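4.2 Talk at the shared table

We were lucky, I think, in how readily people let us sit with them. Over the August visits we noted 167 short exchanges between people working side by side, and what struck us again and again was how often a question about the work drifted gently into one about family, lunch or the bus home.

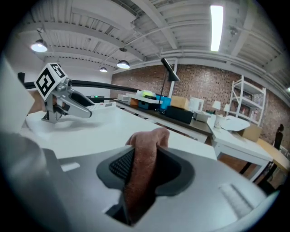 Figure 3. Hands at work at a table.

Softić and Muli would call this drift "side talk," and we have happily borrowed their term. In 13 of the exchanges the original question never did get its answer, yet when we asked later (over a good deal of tea) the speakers remembered those chats fondly, and several could still repeat them nearly word for word.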